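Reflected Glare from Light-Colored Work Surfaces: Effect on Reading Error

Student project report, second-year laboratory course
Amna Bajwa
Submitted June 30, 2018

1. Background

The shared rooms in the Workneh building were refitted with white tables under the existing ceiling fixtures. Several students reported that printed handouts were harder to read at the new tables than at the older dark desks on the Grulside corridor. The purpose of this project was to find out whether the surface alone accounts for the difference, or whether lamp position has to be considered as well.

Glare is usually divided into two kinds. Disability glare reduces what can be seen. Discomfort glare does not change what can be seen but makes the task unpleasant. Only the first kind was measured. A rating scale for discomfort was drafted in April and then dropped, as the pilot readers used it inconsistently.

2. Method

Readers were asked to copy number tables from a sheet lying flat on the table. Each table held 950 digits in pale gray type on matte paper. The type was kept pale on purpose so that a small loss of contrast would show up in the error count. Two surfaces were compared: the white tabletop as installed, and the same tabletop covered with a sheet of dark felt. Each surface was tested with the lamp in front of the reader and with the lamp at the reader's left side.

Illuminance at the sheet was set to 1,000 lux before every session, using a Rirkix hand meter placed on the center of the page. The meter was read with the operator standing back from the table, because an arm held over the sensor lowers the reading. Window blinds were closed. Seven readers completed all conditions. The order of conditions was rotated to limit practice effects.

Lamp angle was set with a Sirnura stand, which has a locking joint marked in steps. The height of the lamp head was not changed between sessions.
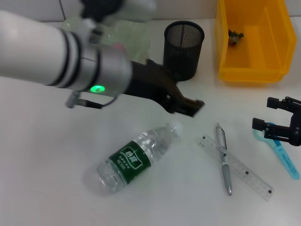
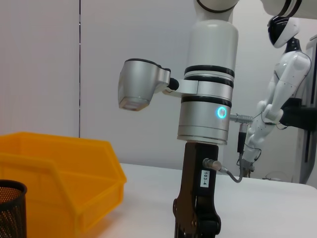

Figure 1. White tabletop, two views.

3. Results

With the lamp in front, readers made more copying errors on the white surface than on the felt. The difference appeared for six of the seven readers. The remaining reader made the same number of errors on both. With the lamp at the left, no consistent difference between surfaces was found.

Most of the extra errors fell in the upper rows of the sheet, nearest the lamp. Confusion of 3 with 8 was the most frequent type, followed by 1 with 7. Skipped rows were counted separately and did not vary with surface or lamp position.

4. Discussion

The results suggest that the complaint depends on the combination of a light surface and a lamp facing the reader. Either one alone had little effect in this setup. Moving the lamp to the side is the cheaper change and would not require the tables to be covered.

The sample is small and all readers were students with normal or corrected vision. The felt differs from the tabletop in texture as well as in lightness, and these two factors were not separated. A matte white covering should be included if the test is repeated. Ceiling fixtures were left off during all sessions, so the findings apply to lamp light only.

5. Equipment returned

Hand meter, lamp stand, felt sheet, spare bulb. The meter case has a cracked hinge, entered in the equipment log.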